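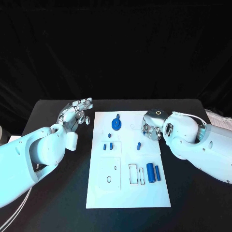 그림 3-1. 양팔 작업 셀과 부품 배치 보드(흰색 보드, 청색 부품)

3장. 도입 계획 및 예산 산정

3.1 적용 범위

본 장은 Mesine 양팔 작업 셀을 신규로 구매하거나 기존 셀을 증설하는 부서의 구매 담당자와 설비 담당자를 대상으로 한다. 기계 설치는 4장, 전원 투입과 원점 설정은 5장을 따른다. 본 장의 절차를 마치기 전에는 발주서를 발행하지 않는다.

표준 구성은 로봇 팔 2대, 다지 핸드 2개, 작업대, 배경 커튼, 부품 배치 보드로 이루어진다. 제어기와 비상정지 장치는 별도 품목 번호로 주문한다. 견적서에 두 품목이 빠져 있으면 Fitdale 영업 창구에 재견적을 요청한다.

3.2 사전 확인 사항

발주 전에 다음 항목을 확인하고 부록 B의 점검표에 기록한다.

1. 설치 위치의 바닥 면적을 실측한다. 작업대 전면에는 1,000 mm 이상의 통로를 확보한다.
2. 양팔을 바깥쪽으로 최대한 편 상태에서 좌우 벽, 기둥, 선반과 간섭이 없는지 도면으로 검토한다.
3. 셀 전용 전원 회로의 유무를 확인한다. 다른 설비와 회로를 공용하는 경우 증설 공사비를 예산에 반영한다.
4. 천장 조명의 위치를 확인한다. 작업대 상판에 강한 반사가 생기는 위치라면 조명 이설비 또는 확산판 비용을 추가한다.
5. 반입 경로의 문 폭과 승강기 하중을 확인한다. 작업대 상판은 분할 반입이 되지 않는다.

참고: 바닥 면적을 산정할 때 커튼 레일 뒤쪽의 점검 공간을 빠뜨리는 사례가 많다. 레일 뒤에도 사람이 들어갈 수 있는 폭을 남긴다.

3.3 작업 내용에 따른 핸드 선정

핸드는 셀 가격에서 비중이 가장 큰 품목이다. 작업 내용을 먼저 확정한 뒤 선정한다.

1. 취급할 부품의 목록을 작성한다. 그림 3-1과 같은 보드 작업이라면 소형 핀, 원통, 풀리 형상 부품을 각각 별도 행에 적는다.
2. 각 부품의 최소 지름, 최대 지름, 질량을 적는다. 눕혀 둔 부품과 세워 둔 부품은 접근 방향이 다르므로 행을 나눈다.
3. 양손이 동시에 필요한 공정에 표시한다. 표시된 공정이 하나도 없으면 단팔 구성의 견적도 함께 받는다.
4. 가장 작은 부품을 기준으로 핸드 등급을 정한다. 등급표는 부록 C에 있다.
5. 손끝 커버의 재질을 지정한다. 지정하지 않으면 표준 커버가 출하된다.

주의: 좌우 핸드는 호환되지 않는다. 예비품을 한 개만 확보할 예산이라면 가동 시간이 긴 쪽을 기준으로 선택하고, 선택 근거를 발주서 비고란에 남긴다.

3.4 부품 배치 보드

배치 보드는 소모품으로 분류한다. 윤곽선과 구멍 위치는 주문 시 제출한 도면에 따라 제작된다.

1. 보드 도면은 Drondton 서식으로 제출한다. 다른 서식은 변환비가 청구된다.
2. 보드와 부품의 색은 명도 차가 크게 나도록 조합한다. 상판이 어두운 색이면 밝은 색 보드를 권장한다.
3. 보드는 최소 2매를 주문한다. 1매는 운용용, 1매는 기준 위치 확인용으로 보관한다.
4. 부품 세트는 분실분을 감안하여 여유 수량을 더한다. 소형 핀은 세트 단위로만 판매한다.

참고: 시운전 기간에는 핀류의 손상이 집중된다. 당사 시험 셀에서는 2,000회 동작까지 약 29개의 핀을 교체하였다. 이 값은 예산 편성용 참고치이며 보증 수치가 아니다.

3.5 예산 항목의 구성

예산서는 다음 순서로 작성한다. 항목을 합산하여 한 줄로 적은 예산서는 검토 대상에서 제외한다.

가. 본체: 팔, 핸드, 제어기
나. 주변 설비: 작업대, 커튼, 조명, 비상정지 장치
다. 케이블 및 배선 부자재
라. 소모품: 손끝 커버, 배치 보드, 부품 세트
마. 설치 및 시운전 용역
바. 작업자 교육
사. 1차 연도 유지보수 계약

'다' 항목은 본체 견적에 포함되지 않는다. 케이블 길이는 작업대에서 제어기까지의 직선거리가 아닌 실제 배선 경로로 산정하고, 팔의 가동 범위에 필요한 여유 길이를 더한다. 케이블 클램프와 덕트도 같은 항목에 넣는다.

'마' 항목의 용역은 Sheikh 서비스 조직이 수행한다. 현장 사정으로 일정이 변경되면 재방문 비용이 발생하므로, 전원 공사의 준공일을 확인한 다음 방문일을 확정한다.

주의: 유지보수 계약을 생략하면 핸드 내부 기어와 링크 기구의 정기 점검이 제외된다. 이 부위는 사용자가 분해할 수 없으며, 분해 흔적이 있으면 보증이 종료된다.

3.6 발주 절차

1. 부록 B 점검표와 3.3의 부품 목록을 견적 요청서에 첨부한다.
2. 견적서를 받으면 품목 번호를 부록 A와 대조한다. 끝자리가 L인 품목은 좌측용, R인 품목은 우측용이다.
3. 견적 유효기간을 확인한다. 기간이 지난 견적서로 발주하면 접수가 반려된다.
4. 설비 담당자와 안전 담당자의 서명을 받는다.
5. 발주서를 제출하고 접수 번호를 보관한다. 이후의 모든 문의에는 접수 번호를 기재한다.
6. 접수 통지를 받은 날부터 7일 이내에 배치 보드 도면을 확정한다. 기한을 넘기면 보드는 본체와 분리하여 출하된다.

3.7 증설 시 유의 사항

기존 셀 옆에 두 번째 셀을 설치하는 경우 다음을 추가로 검토한다.

1. 두 셀의 팔 동작 영역이 겹치지 않도록 간격을 둔다. 간격을 확보할 수 없으면 방호판을 예산에 추가한다.
2. 기존 제어기의 펌웨어 버전을 확인한다. 2월 이전 출하분은 업데이트 용역이 필요하다.
3. 비상정지 회로를 공용할지 분리할지를 안전 담당자와 협의하여 문서로 남긴다.
4. 작업대 위와 모서리에는 공구, 천, 종이류를 두지 않는 것을 원칙으로 하고, 별도의 보관대를 주변 설비 항목에 포함한다.

경고: 방호판 없이 인접한 셀을 동시에 가동하지 않는다. 한쪽 셀에서 작업자가 보드를 교체하는 동안에는 양쪽 셀을 모두 정지한다.

3.8 개정 이력

개정 2판, 2021년 3월 28일. 3.4 보드 주문 수량 및 3.7 펌웨어 항목 수정.
작성: Cathal Ó Flaithearta
검토: Donal Mac Mathúna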